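Subject: Re: [wemberg-swap] Thursday pickup and the shelf question

Sorry for the slow reply, been on the road and reading this on my phone. Answers in the order they were asked, more or less.

On Monday the pickup crew wrote:

> Hi all. Three things before the next swap.
> 1. Are we keeping Thursday? The Vuvton end of town keeps telling us it's hard to get there before the hall closes.
> 2. What do we do about seed packets with no year on them? There is a whole shoebox of these now.
> 3. The potato people want their own table again.
> Also the newsletter needs something for the back page. And can someone please say what happened with the Després order, we've had two people ask.

1. Thursday

Yes, keep it. We tried moving once and lost half the tomato growers for a season. But open later - doors at 5, tables down at 8. Hall is fine with that as long as the floor is swept and the side door is locked. If Vuvton folks still can't make it, they can send a labeled bag with a neighbor and get their picks the same way. Worked fine in the spring.

2. Packets with no year

Don't put them out. Please. Last fall I took home a packet of leeks, no date, sowed two full trays, got nothing but moss. Bring the shoebox to my porch and I'll do a paper towel test on what's in it. Ten seeds per towel, damp, in a bag on top of the fridge, look at them after a week. Onions and parsnips I'm not even going to test, they go in the compost. Beans and squash are worth the trouble, they keep for years.

Anything that comes up better than 70 percent goes back on the table with the month written on it. Under that, free box, marked "sow thick." Can we also agree that a packet needs a name and a year and the grower's street or it doesn't get a spot. Not asking for latin.

3. Potatoes

Fine with a separate table but it has to be by the door. The dirt gets everywhere, and the folks with the little paper envelopes are right to complain. Newspaper under everything. No supermarket potatoes as seed, I don't care how well they sprouted. If there's blight in one sack we all have it by August.

4. Després order

It came. 41 packets, short two of the flat Italian beans, wich they say will ship with the next one. The lettuce was swapped for a different kind without asking. I've kept the slip. Anyone who paid for the beans can wait or get thier money back, just tell me which. I would rather not order there again - the shipping ate whatever we saved by going in together. Tornex has the same onions and they're a short drive.

5. Back page

I have a half page on saving lettuce seed that could go in. Needs trimming. Main points are don't pull the plant when it bolts, stake it, put a paper bag over the heads when the fluff shows, and shake it every couple of days. The layout file is attached in the shared folder, same one as last time, with the planting table on the left and the picture slot on the right. 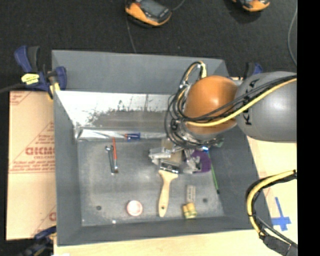 6. Tables and odds and ends

We're short on folding tables again. I can bring one. The wobbly one from the church basement should not be used for anything with jars on it.

Labels - whoever has the roll of white ones, bring the roll.

Will someone take the garlic? I have way too much, hardneck, good size, needs to be in the ground in October. Can drop it anywhere between Wemberg and the highway.

Got to run. If I missed something ask again, I'll look tonight.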